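4. Setting Up the Sorting Table

This section applies to the Kimaro table set supplied to Urnonby sites after April. Users of older sets should consult the Virkthorpe supplement before proceeding.

4.1 Preparing the tabletop

1. Check that the table stands level. Adjust the feet as needed and tighten each locking nut by hand.

2. Wipe the white tabletop with a soft cloth and mild soap. Dry it fully before placing any container on it.

Note: Small marks that remain after wiping do not affect use. Do not attempt to remove them with scouring powder or a blade.

3. Hang the dark backdrop behind the table. The lower edge should reach at least to the back of the tabletop.

CAUTION: Do not exceed a total load of 90 pounds on the tabletop. Containers that are to be filled with heavy items should be filled in stages – never all at once.

4.2 Placing the containers

1. Take the red box and the metal pail from the Wika storage crate. Inspect both for dents, sharp edges and residue from earlier use.

2. If the pail has a sharp or bent rim, withdraw it from service and request a replacement under part number 2000.

3. Set the pail upright on its base. Press lightly on opposite sides of the rim; a pail that rocks must not be used.

4. Stand the red box toward the left of the table and the pail toward the right. Leave at least 3 inches between any container and the front edge of the tabletop.
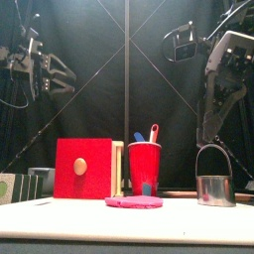

5. Record the placement on the station card, together with the initials of the person who carried it out.

Note: The containers may be exchanged left for right where local practice requires it. The change must be entered on the station card before sorting begins.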